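Flarncombe Opens Evening Stitching Hours for Surgical Trainees

Curved needles, small knots, no grades

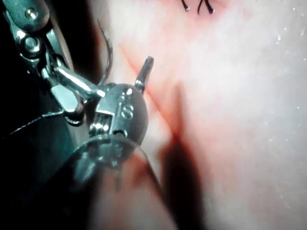 Paavo Heinonen would like it known that he asked for this two years ago, and that his own knots were no better then than they are now. Give people a needle and enough evenings, he told the planning meeting, and most of them will stop dropping it.

Flarncombe has taken him at his word. Starting in December, its Plimorlow suturing room will stay open after the day's teaching ends, with 20 places a night for trainees who want more time with a curved needle than their schedules allow. Thread, needles and practice pads are included. Coffee is down the hall and must stay there.

The evenings follow a trial last winter in which trainees placed 1725 stitches, of which instructors passed 1183. The rest have been described in the feedback forms as "ambitious."

"Everyone wants to learn the fancy closure," said Etenesh Lemma, who runs the room. "We start with going in at the right angle and following the curve. It's dull for a week. Then somebody gets a tidy row and won't stop talking about it."

Sessions run from 6 p.m. to 9 p.m. and cover needle handling, simple and running stitches, and knots that stay tied. Places can be reserved at the Plimorlow front desk. Trainees who reserve and don't show up will be moved to the bottom of the list, where they will find plenty of company.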